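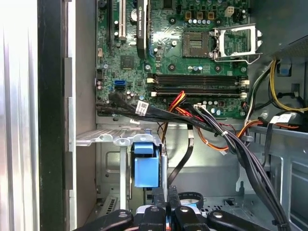 Tower with side panel off, CPU socket empty, retention bracket open.

**7/2/18, teen diaries and passed notes, Okstead High material**

Continued with the Simões box. Diary volume 2 is done, 127 pages, cover to cover including blanks. Scanned on the Hulteo flatbed at 600 dpi, 24-bit color, no sharpening, no auto-crop. Auto-crop had been trimming the margins on volume 1, and the margins are where she rated each school day out of ten. Volume 1 needs to be redone from the first page.

Passed notes: 38 in the envelope. Most are notebook paper folded into the pull-tab square. Procedure so far:

1. Photograph folded, both sides, before touching the tab.
2. Open on blotter, flatten under glass overnight. No heat.
3. Scan both sides, even if the back only has algebra on it.
4. Store flat in a sleeve with the folded photo number penciled on the sleeve. Do not refold.

Three have torn at the tab fold. Left as is, no tape.

Ink: purple felt tip is faded close to the paper color on the oldest sheets. Splitting channels in Hisach and using green alone brings most of it back. Blue alone does nothing. Pencil reads fine at default settings. One note was written in a number code (A=1, shifted by four on the second line). Transcribe the numbers first and put the solved text in a separate field. It is about a boy in band and who was told.

Transcription rules, agreed with Celina:

- Keep spelling and all capitals as written.
- Hearts over the letter i are not transcribed. Tag the page "hearts" once.
- Crossed-out names go in square brackets if legible. If scratched through the paper, write [lost].
- Nicknames stay nicknames. Do not guess from the class list.

Imani Ambrose wants real names masked in anything that goes on the reading page. Agreed for classmates. Still open for teachers, who are mentioned a lot and not kindly.

File count stands at 665 TIFFs, master folder only. Checksums written after the last batch, no mismatches.

Open:

- Rescan volume 1, auto-crop off.
- Ask Celina Bednarek whether the locker door collage gets scanned in tiles or photographed. It will not fit the flatbed and the glue is brittle.
- The diary skips from the end of May to August with no pages cut out. Check the loose sheets for summer entries before logging it as a gap.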